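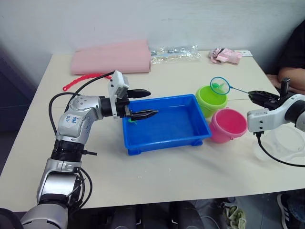

One reader of the last edition asked whether the fish go in before the water or after, and whether the buckets need filling at all. After, and no – the steps below now say so.

4. Setting up the fishing game (Louro set, item 211)

4.1 Put the blue tray on a flat table. Check that all of its feet are down.

4.2 Stand the green bucket and the pink bucket to the right of the tray. Left-handed players can move them to the other side. Leave both buckets dry.

4.3 Pour 1000 ml of water into the tray. For children playing for the first time, use 200 ml or play dry.

4.4 Drop the fish in one at a time.

4.5 Give each player a net. Hold it by the handle, slide the hoop under a fish and lift straight up.

4.6 Tip the fish into a bucket. Each player keeps to one color.

Note: A fish caught in the mesh still counts. Turn the net over and shake it above the bucket – do not pull the fish through.

Note: Spare nets are sold by Pelel in packs of two. The Sollar net has a longer handle and is meant for the floor tray.

CAUTION: Small parts. Keep plastic bags away from young children. Never leave a child alone with a filled tray.

4.7 After play, empty the tray, rinse the fish and let everything dry before packing. Do not stack more than 100 mm high in the storage box.

Revised 11/25/18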